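Belatness: garment hanging data from the Dillenum workroom

Data card, second release

What this is

Belatness is a set of 414 recorded episodes of two robot arms putting clothes on hangers and moving hangers to and from a stand. We made it at Dillenum, a clothing hire and repair workroom, over one August and the weeks after it. Hanging is the job everybody here does and hardly anyone was ever hired for, and we are thrilled to be able to share what we learned while handing part of it over!

Why we started with hanging

Every returned garment gets hung at least twice, once after washing and once after mending. Before the project our menders spent nearly 92 minutes of a shift on it, mostly in little bites between other jobs, and those little bites were what people complained about (you lose your place in a seam, you lose your needle, you start again).

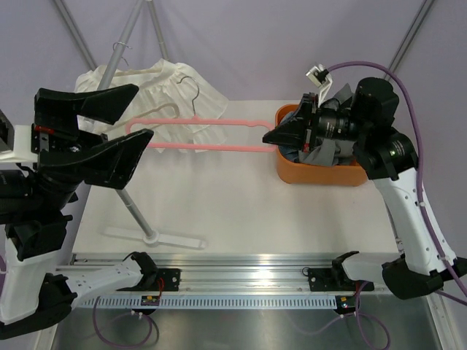

Our menders had a lot to say about the station layout, and most of it went in. Oi-ling Chou, who ran the hanging rail for years, wanted the work laid out the way she would lay it out for a new starter, and it has made the recordings much easier to follow. Folded fabric goes in the orange bin, within reach of the arm, and the stand is on the same tabletop. She also pushed for bright hangers like the pink plastic one, so that anyone glancing over can tell what a gripper is holding. Wire hangers stayed in as well, because half our stock comes back on them.

What changed for people

The rota, first of all. Hanging used to be shared out by whoever looked least busy. Now two people per shift are trained to load bins, clear jams and stop the arms, and the training counts towards their pay grade. Menders get longer stretches at the bench. Some miss the walk to the rail, and we have added a short break to make up for it.

Known gaps

Ruffles and anything slippery are under-represented. There are no coats. Episodes labelled "Liu" use an older set of labels and should be kept apart from those labelled "Adport".

Files

episodes/ holds the recordings
labels/ holds start and end times, garment type, hanger type
notes/ holds the menders' comments, lightly tidied, well worth reading first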